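전자 부품 카탈로그 (자동차 애프터마켓)

자동차 애프터마켓에서 전자 부품 카탈로그란 차종별 적합 부품을 찾고, 재고와 가격을 확인하고, 주문까지 넣는 데 쓰는 데이터베이스 및 소프트웨어를 말한다. 정비소, 타이어 대리점, 부품 도매상이 주 사용자. 줄여서 전자 카탈로그, 현장에서는 그냥 "카탈로그"라고도 한다. 종이 카탈로그와 구분할 필요가 거의 없어져서 요즘은 앞의 "전자"를 떼는 경우가 많음.

목차
1 개요
2 역사
3 적합성 데이터
4 주문 연동
5 주요 사업자
6 문제점
7 같이 보기

1 개요

핵심은 세 가지 표의 결합이다. 차량 표(제조사, 모델, 연식, 엔진), 부품 표(품번, 규격, 포장 단위), 그리고 둘을 잇는 적합성 표. 사용자는 차량을 고르고 부품군을 고른다. 결과에 품번이 뜬다. 차대번호로 바로 들어가는 방식도 있으나 시장마다 해독 범위가 달라서 모든 차가 되지는 않는다.

공급 형태는 크게 둘. 카탈로그 회사가 여러 부품 제조사의 데이터를 모아 구독료를 받고 파는 것. 도매상이 자기 취급 품목만 추려서 거래처에 무료로 여는 것. 후자는 사실상 주문 창구에 가깝다. 둘을 섞은 형태도 흔함.

2 역사

종이 시절에는 카운터 뒤에 제조사별 책이 꽂혀 있었고 개정판이 오면 낱장을 갈아 끼웠다. 갈아 끼우는 일을 미루면 단종 품번으로 주문이 나갔다. 이후 마이크로피시를 거쳐 디스크로 배포되는 방식이 자리잡았다. 디스크판은 갱신 주기가 길었고, 분기에 한 번 오는 판도 있었다.

인터넷판으로 넘어가면서 갱신 문제는 많이 줄었다. 대신 접속이 끊기면 카운터가 멈추는 문제가 새로 생김. 이 때문에 한동안 디스크판과 온라인판을 병행하는 업체가 많았고, 혼비브리지(Hornbridge)는 2018년 5월 18일 금요일에야 디스크판 배포 중단을 공지했다. 공지문에는 잔여 구독자에게 온라인판을 2년간 같은 요금으로 제공한다는 내용이 들어 있었다.
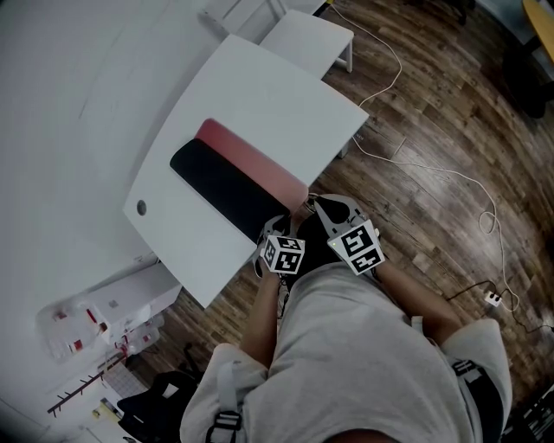 유디트 메베는 이 공지를 두고 디스크를 끊는 것 자체는 늦은 편이었고, 정작 지방 대리점이 걱정한 건 요금이 아니라 옛 메모 데이터가 옮겨지느냐였다고 적었다. 대리점들이 품번 옆에 직접 달아 둔 메모("이 차는 앞쪽 브라켓 확인" 같은 것)가 카운터 직원에게는 본 데이터만큼 중요했다는 것. 실제로 이전 도구는 나중에 따로 나왔고 메모의 첨부 파일은 옮겨지지 않았다.

3 적합성 데이터

가장 손이 많이 가는 부분. 같은 모델, 같은 연식이라도 생산 시점에 따라 브레이크 디스크 지름이 다르거나 벨트 길이가 다르다. 그래서 적합성 표에는 조건이 붙는다. 흔히 쓰이는 조건:

엔진 코드
변속기 종류
생산 월 구간
차체 형태
옵션 코드(서스펜션, 견인 장치 등)
좌우, 전후 위치

조건이 빠지면 결과에 품번이 여러 개 뜨고 사용자가 알아서 골라야 한다. 틀리면 반품. 반대로 조건이 지나치게 많으면 맞는 부품도 안 뜬다. 어느 쪽이 나은지는 업계에서 의견이 갈린다. 조흐레 레자에이는 확신이 없는 항목은 숨기지 말고 경고와 함께 보여 주자는 쪽이고, 노르베르트 언털은 경고문은 아무도 안 읽으니 빼는 게 맞다고 본다.

타이어와 휠은 조금 다르게 다룬다. 순정 규격 외에 대체 규격이 있고 하중 지수, 속도 등급, 옵셋까지 따져야 함. 공기압 감지 센서가 들어간 뒤로는 센서 주파수와 밸브 형태도 같이 표시하는 것이 보통이다.

대체 품번(상호 참조)도 적합성 데이터의 일부로 취급된다. A사 품번을 넣으면 B사 동등품이 나오는 기능인데, 규격이 완전히 같은 경우와 "쓸 수는 있는" 경우를 한 표에 섞어 놓은 카탈로그가 있어 주의가 필요하다.

4 주문 연동

초기 카탈로그는 품번 조회까지만 됐다. 품번을 받아 적고 전화나 팩스로 주문. 지금은 대부분 정비소 관리 프로그램과 연결되어 견적서에 부품 줄이 바로 들어가고, 도매상 재고가 실시간으로 보이며, 주문 버튼까지 한 화면에 있다.

연동 방식은 제각각이다. 정기적으로 재고 파일을 올리는 방식은 구축이 쉽지만 파일이 올라간 뒤에 팔린 물건이 그대로 재고로 보인다. 실시간 조회는 정확한 대신 도매상 쪽 서버가 느리면 화면 전체가 느려짐. 절충안으로 검색 결과에서는 파일 재고를 보여 주고 장바구니에 담는 순간에만 실시간으로 확인하는 곳이 많다.

가격 표시는 보통 세 줄이다. 소비자가, 정비소 매입가, 보증금(코어). 재생 부품은 코어 반납 여부에 따라 최종 가격이 달라지므로 코어를 따로 적지 않으면 분쟁이 생긴다. 카운터 화면을 손님 쪽으로 돌려 보여 주는 가게를 위해 매입가를 가리는 버튼을 둔 제품도 있다.

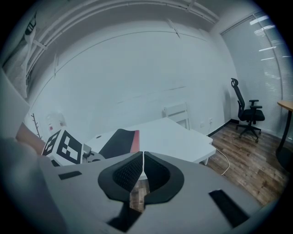 거래처별 할인율은 카탈로그가 아니라 도매상 쪽 시스템에서 계산하는 것이 원칙. 카탈로그에 할인표를 복사해 두면 표가 바뀔 때마다 어긋난다. 플리비다르(Flividar)가 초기에 이 방식을 썼다가 2월 가격 개정 때 거래처 80곳의 단가가 옛 표로 나간 일이 있었고 이후 조회 방식으로 바꾸었다.

5 주요 사업자

혼비브리지: 구독형. 승용차 중심, 타이어 대리점 고객이 많음. 정비소 관리 프로그램 11종과 연동.

플리비다르: 도매상용 주문 창구에서 출발. 자체 적합성 데이터는 없고 외부에서 사 온다.

설러이(Szalai): 상용차와 농기계. 품목 수는 적으나 도해가 자세하다는 평. 창업 초기부터 크리스티너 데아크가 데이터 편집을 맡았다.

불타우(Bultau): 휠과 타이어 전용. 부품군이 좁은 대신 대체 규격 계산이 강점으로 꼽힌다. 소규모 매장용 요금제는 한 달 조회 500건까지이고 넘으면 다음 요금제로 자동으로 올라간다. 이 자동 전환에 대한 불만이 꽤 있어서 나중에 알림 메일이 추가됬다.

6 문제점

반품. 적합성 오류로 인한 반품과 정비소의 단순 주문 실수를 구분하기가 어렵다. 카탈로그 회사는 조회 기록을 근거로 삼지만 정비소가 차종을 잘못 골랐는지, 표가 틀렸는지는 기록만으로 안 나오는 경우가 있음. 코이 럼은 반품 사유 코드를 도매상끼리 통일하지 않는 한 데이터가 개선될 길이 없다고 지적했다. 사유란에 "기타"만 잔뜩 쌓인다는 것이다.

데이터 지연. 신차가 나와도 애프터마켓 부품은 한참 뒤에 나온다. 그 사이 카탈로그는 빈칸이고, 빈칸이 "부품 없음"인지 "미입력"인지 표시하지 않는 제품이 많다.

명칭 차이. 같은 부품을 회사마다 다르게 부른다. 스태빌라이저 링크, 활대 링크, 로워 링크 등. 동의어 사전을 두고 해결하지만 사전 자체가 회사별로 달라서 검색 결과가 갈린다.

종속. 한 카탈로그에 메모, 견적 이력, 거래처 코드를 쌓아 두면 다른 제품으로 옮기기가 어렵다. 내보내기 기능이 있어도 품번과 수량만 나오는 경우가 대부분이다. 계약 전에 내보내기 파일 견본을 받아 보라는 조언이 흔하고, 견본을 안 주는 회사도 있따.

7 같이 보기

차대번호
애프터마켓 부품
재생 부품
정비소 관리 프로그램
타이어 규격 표기

이 문서의 "주요 사업자" 문단은 출처 보강이 필요함. 요금 관련 내용은 갱신 요망.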